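3.2 Recruitment and Interviews

We are grateful to the former athletes who gave us their time, and we want to say a little about how they came to us. Invitations went to 316 retired track and field competitors who had gone back to school after leaving their sport, and 300 of them returned the first survey. From these we chose 14 for long interviews, hoping to hear from throwers as well as runners, and from people who had loved their last season along with those who had not. Relu Avram led the interviews, usually over the phone and often well into the evening, when classes and clinic shifts were done.

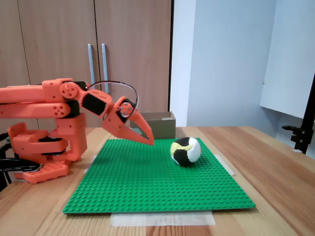

3.3 What Carried Over from Training

Nearly everyone spoke fondly of routine. One former hammer thrower, now in the second year of a nursing program at Zelar, told us that she still plans her week the way her old coach taught her, with the hardest work placed early and a real rest at the end of it (she was quite firm about the rest!). Others missed having a coach at all, and found it strange to study for months before anyone told them how they were doing. Two people had gone looking for a mentor on their own, and both spoke of that first meeting with real warmth.

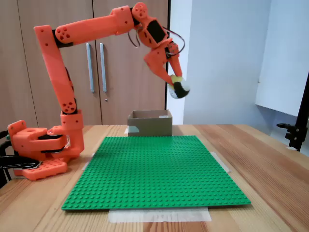 Figure 2. Robotic arm holding a small plush ball above a table.

We return to the question of mentors in Section 4, where the Nerik interviews are taken up at greater length.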